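Diltamow Household Food Words, data card

Summary
Diltamow is a word list of what people call food and dishes at home. It has 2112 entries from two towns, Flordale and Villard. Each entry is one word or short phrase, with the town, the age group of the speaker and a plain meaning.

Splits
Flordale has 1086 entries. The others are from Villard. Please do not mix the towns when you compare spelling — the Villard sheets were typed by a different team.

Fields
word, meaning, town, age_group, note. The note field is often empty.
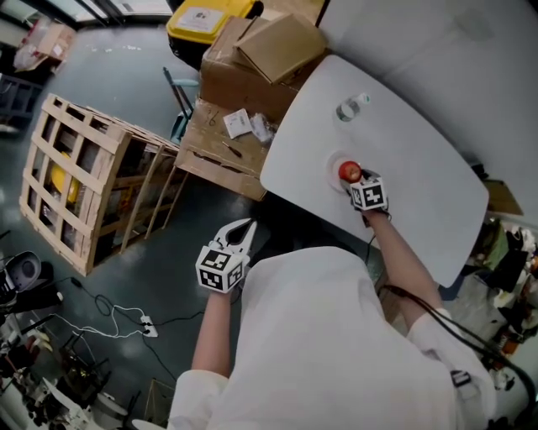 Chidubem Balogun asked whether "apple" and "cooking apple" should be one entry, as the older speakers in Villard use a single word for both. We keep them separate for now, and the shared word appears two times with different meanings.

Known problems
In 55 entries the age group is missing. Words for bread are too many compared with words for fruit. The Friesen spelling rules were used only in Flordale.

License
Free for study and teaching. Please name the list when you use it.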